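News > Newsletter > Spring > Repair and reuse

Should you really put more memory in that old PC?

May issue | By Kamlesh Solanki | 10 shares | 3 comments

Every spring the Derkcombe repair evening fills up with desktop computers, and every spring somebody has told their owners that a bit more memory will make them like new. I have been opening these machines at the Friday sessions for long enough to have doubts about that. Sometimes it helps a good deal. Quite often it does nothing you would notice, and the money would have been better left in the bank.

The advice usually comes from a website selling memory. I looked at one last month which promised a "transformed" computer and had a little quiz to prove it. I told it I owned a ten-year-old office tower used for letters and the odd video call, and it recommended the largest kit the board would take. I then told it I owned the same tower and never switched it on. It recommended the same kit.

So before you buy anything, look at what you have. Leave the computer running with the things you normally use all open at once, then check the memory figure in the task manager. If it sits at half, more memory is going to sit there beside it, idle. If it is up near the top and the disk is grinding away, you may have a case. A machine that takes 222 seconds to reach the desktop (we timed one from Gornport, and its owner had gone off to make tea) most likely has a tired old hard disk, and a new memory stick won't cure that.

If you do decide to go ahead, the job itself is less frightening than people make out. Shut down, switch off at the wall, pull the lead out and lay the tower on its side with the panel off, so you are looking down on the motherboard and nothing has to be held up against gravity. Touch bare metal on the case before you touch a part. I am not convinced by the more expensive wrist straps, but I do use a plain one. 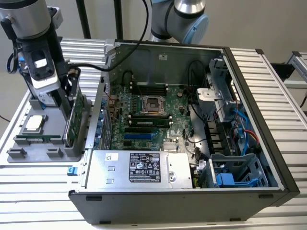 Photo: Prinduvby

Notice where the loose pieces are kept. Processor and memory module each have their own place in the grey holder beside the case, and I wish more people at our tables would copy it. You don't need a moulded one. A cake tin with a folded tea towel in it is no good, whatever you may have read, because towels and static don't mix well. The plastic tray the new part came in will do, or an anti-static bag laid flat. What I can't stand is the habit of balancing things on top of the power supply. It looks like a handy shelf and then somebody leans over for a screwdriver.

The empty socket with its metal frame and lever is the other thing to learn from. If you are only adding memory you have no business in there at all. Leave the processor where it is. We get a couple of machines each year where the owner "just wanted to check the paste", and a bent contact in that socket can cost more to put right than the computer is worth. Leave the power supply alone as well, and never open its casing, however dusty it looks through the grille.

Memory goes in one way only. There is a notch in the edge with the gold contacts and a matching bump in the slot, and if the two don't line up you either have it back to front or have bought the wrong type. Press at both ends until the clips close. People are surprised by how firm the push has to be – I still am – but if it won't go with two thumbs, stop and check the notch again. Your motherboard manual will say which slots to fill first. Ignore the colours until you have read it, as makers don't agree on what they mean.

Then there is the matter of matching pairs. Lu, who runs the table next to mine, swears by buying two identical modules and taking out the old one. I think that is overdone for a computer that writes letters. Mixed modules will often run perfectly well at the speed of the slower one, and you can test it for the price of a single stick. If it crashes, Lu was right and I will hear about it.

We have some second-hand memory in the drawer, all tested, for a donation. Bring the computer, the power lead and the manual if you still have it. Please back up your files first. We don't do that on the night, and the queue closes at 10 minutes to eight.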